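Notes on keeping a small home server, kept in one file so they can be searched. They assume a Debian-type system on a low-power box and an ordinary user account with sudo. Commands are short; replace `youruser` with your own login name.

## Logins and keys

Generate one key pair per client machine. Copying the same private key to a laptop, a desktop and a phone saves five minutes and costs an evening when one of them is lost.

```
ssh-keygen -t ed25519 -C "laptop-kitchen"
ssh-copy-id youruser@zunbridge
```

The comment after `-C` ends up in `authorized_keys` on the server. Use it to record the machine and where it lives. Old lines in that file can then be matched to hardware and deleted.

Test the key in a second terminal before turning off password logins, and leave the first session open until the second one works. The setting is `PasswordAuthentication no` in `sshd_config`. Check the file with `sudo sshd -t` and then reload the service. If the directory `sshd_config.d` exists, look in there too. A file dropped in by an installer can set the same option, and the first value read is the one that applies.

Permissions that are too open on `~/.ssh` cause keys to be refused without a useful message on the client. Set 700 on the directory and 600 on `authorized_keys`. The server log gives the true reason.

## Names on the home network

Give each box a short name and a fixed lease in the router. Mine are Zunbridge (files and backups) and Stivelcombe (everything that may be broken without complaint from the rest of the house). Do not name machines after their function. Functions move.

Umlauts and other accented letters belong in display names only. A shared folder called `Bühler` mounted correctly on two clients and produced a second, empty folder on the third, which stored the ü as two code points. The share is now `buehler` and the problem has not come back. To find other names of this kind, run:

```
LC_ALL=C find /srv -name '*[! -~]*'
```

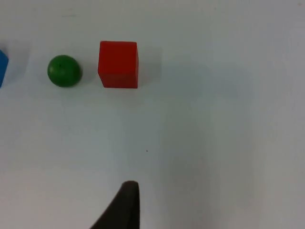 Renaming should be done on the server with the share stopped. Clients that hold the old path open will otherwise write to it again, and a half-renamed tree is tedious to merge.

## Certificates

A self-signed certificate is adequate inside the house if it is installed on each client once. Include the host name as a subject alternative name. Browsers ignore the common name.

Write the expiration date on paper, or better, let a timer check it:

```
openssl x509 -checkend 1209600 -noout -in /etc/ssl/local/home.pem
```

The number is 14 days in seconds. The command returns a nonzero status when the certificate expires inside that window, so it can be placed directly in front of a mail command with `||`.

Clock drift looks like a certificate fault. If every client complains at once, run `timedatectl` on the server first.

## Logs and disk space

The journal grows until it reaches its limit, and the default limit is generous for a small card or SSD. Set `SystemMaxUse=50M` in `journald.conf` on boxes that do little. On Stivelcombe the journal had reached 954 MB, most of it from one service restarting in a loop.

Services that restart endlessly should have `StartLimitBurst` and `StartLimitIntervalSec` set in the `[Unit]` section. A failed unit is easier to notice than a full disk.

## Backups

Wellodura is the name of my backup script, a wrapper for rsync with hard-linked snapshots. It keeps 28 daily copies and deletes the oldest at 3 a.m., after the new one is complete. Doing it in the other order leaves one copy fewer whenever a run fails.

- Mount the backup disk read-only outside the backup window.
- Stop a database or dump it before copying. A file copied while being written may not open again.
- Exclude `.cache`, `node_modules` and browser profiles.
- Restore one folder at random every June and compare it with `diff -r`.

The script must check that the disk is mounted before it writes anything. `mountpoint -q /mnt/backup || exit 1` as the first line is sufficient. Without it, rsync fills the root partition under the empty mount directory, and those files stay hidden once the disk is mounted again.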